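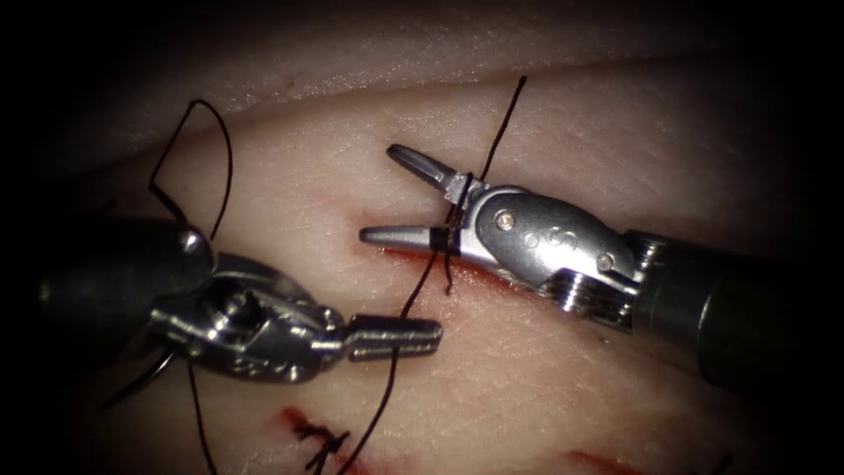 Workshop Tips: Recording Suture Demonstrations by Remote Control

The following tips are issued by the Wallgate training workshop for operators who record suturing demonstrations from the console. They apply to practice pads only. Questions should be directed to Miroslava Lukáč, who maintains this page.

Before the first recording

Seat the pad so that it cannot shift when thread is pulled through it. A pad that creeps during a stitch will produce a recording in which the arm appears to chase its target.

Adjust the console chair and armrests before taking hold of the controls. Operators who change their posture halfway through a session tend to change their motion as well.

Cut the thread to the length given on the task card. Excess thread gathers around the wrists of the instruments and must be managed with movements that do not belong in the demonstration.

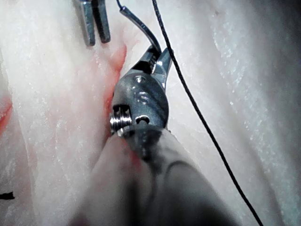 Handling the needle

Grip the needle behind its midpoint, and settle the grip before approaching the tissue. Corrections made at the entry point are difficult to remove from the recording afterward.

Follow the curve of the needle when driving it. The wrist should turn; the shaft should travel as little as possible.

Keep the second instrument within reach and in view. If it drifts out of view of the wrist camera, pause, bring it back, and continue at the same speed as before.

The console gives no sense of touch. Judge tension by watching the thread and the edges of the cut, and stop pulling as soon as the edges meet.

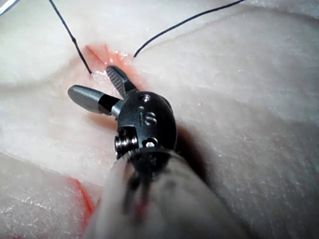 Opening and closing the jaws

Open the jaws fully before reaching for thread. A half-open jaw may push the strand away, and repeated attempts teach the arm to hesitate.

Close on the thread once. If the grip is poor, release it, back away, and begin the reach again.

Do not rest a tip on the pad between movements. Hold it slightly clear of the surface.

Tying and trimming

Wind the thread slowly and in one direction. Operators should agree on that direction before the session, as mixed directions within one set have caused entire sets to be repeated.

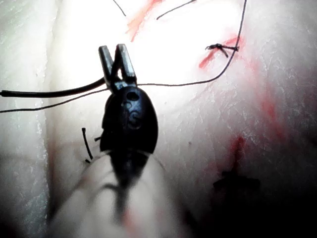 Draw the tails apart evenly and low over the pad. Lifting them raises the knot and may tear the material.

Leave tails long enough to be seen clearly by the cameras. Remove loose clippings between recordings, never during one.

Keeping the record

A set consists of 6 recordings. Mark a failed attempt as failed and keep it; Svatopluk Holub reviews these separately. Of the 94 recordings reviewed in May, 67 were accepted without comment. Most of the remainder were returned for a missing task card number.

Operators are to rest for ten minutes after each set. Replacement pads are kept in the drawer marked Stosex, and used pads are to be signed out with Kristýna Kuruc.

Last revised Mon 30 December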